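Erst die Schrauben, dann der Rechner

Damian Thaler betreut bei Dekura die Handgreifer, mit denen Bedienerinnen und Bediener Greifbewegungen vormachen. Zwei Stück gehören zu einer Zelle, für jede Hand einer. Im Gespräch geht es um Wartung, und Thaler fängt bei den Platten an.

"Die dreieckige Platte oben muss fest sitzen", sagt er. "Wenn die sich auch nur ein wenig verdreht, stimmt die Lage des Greifers nicht mehr mit dem überein, was der Rechner annimmt." Er zieht die Schrauben vor jeder Schicht nach, mit dem kleinen Drehmomentschlüssel. Danach kommen die Finger an die Reihe: einmal ganz öffnen, einmal ganz schließen, auf Spiel achten.

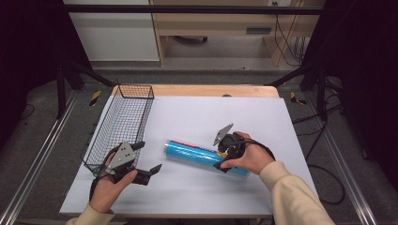

Nach 3000 Griffen tauscht Thaler die Fingerbeläge, auch wenn sie noch gut aussehen. "Früher haben wir gewartet, bis etwas rutscht. Dann war meistens schon ein halber Vormittag an Aufnahmen unbrauchbar." Für den Wechsel beider Greifer braucht er sechs Minuten, das Einlernen der Nullstellung kommt dazu.

Und die Kabel? Die machen ihm mehr Arbeit als die Mechanik. Chiamaka Effiong, die an der Zelle die Abläufe fährt, hat ihm im Juni einen Wackelkontakt gemeldet, der nur bei gedrehtem Handgelenk auftrat. "Am Prüfplatz war nichts zu finden", sagt Thaler. "Chiamaka hat den Greifer dann so gehalten wie beim Ablegen in einen Korb, und sofort war das Signal weg." Der Stecker wurde getauscht, die Zugentlastung sitzt jetzt weiter hinten.

Effiong selbst achtet vor allem auf den Tisch. Die helle Platte darf nicht wandern, sonst passen die Aufnahmen vom Vormittag nicht zu denen vom Nachmittag. "Ich lege den Anschlag an und prüfe die Kante", sagt sie. "Das mache ich auch nach der Pause -- man stößt schnell einmal dagegen."

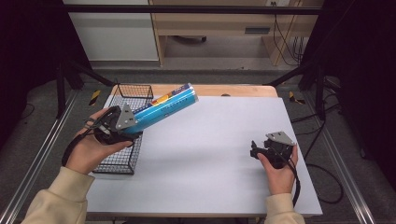
Im Wartungsbuch stehen inzwischen 362 Einträge, die meisten davon eine Zeile lang. Thaler möchte das so behalten. Datum, Greifer links oder rechts, was gemacht wurde, Kürzel. Längere Berichte schreibt er nur, wenn ein Teil zurück in die Werkstatt geht.

Als Nächstes will er die Handschlaufen überarbeiten. Effiong hätte sie gern breiter, Thaler denkt eher an einen anderen Verschluss. Ein Muster liegt schon bei ihm in der Schublade, ausprobiert hat es bisher nur er selbst.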